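Print this thread | E-mail this thread
Last updated: December 4, 2022

1/ Okay friends, so many of you asked about the yarn shop in Ondcombe that I'm just going to put it all in one thread and keep my phone in my pocket for the rest of the day (we'll see how that goes!).

2/ The shop is called Lã and it's up the hill past the post office. I first wandered in back in July looking for a bathroom, if you want the truth, and came out with 200 grams of the softest gray wool I've ever touched.

3/ That wool became the Gudura shawl, the one I've been going on and on about. It's 38 rows of lace at the border and then plain knitting forever, so you can watch your shows and only look down now and then.

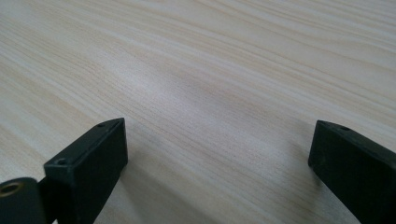 Filed under: BLOCKING & FINISHING

4/ Now, blocking. Please give yourself a big flat surface and a free evening. Soak the shawl in cool water, squeeze it gently in a towel (no wringing, I mean it!), then lay it out and coax the points into place with your fingers. I put a thick towel under mine so the table stays dry.

5/ Mine took two days to dry with the heat on low, and I checked it every time I walked by, like a cake in the oven.

6/ The pattern is on Skillby, and the notes from other knitters there are worth reading before you cast on. Someone suggested going up a needle size for the last section and oh, I'm so glad I listened.

7/ Next up is a hat in the leftover gray, if there's enough. Send me your favorite hat patterns, the easier the better!

Contact | Copyright 2022 | Back to top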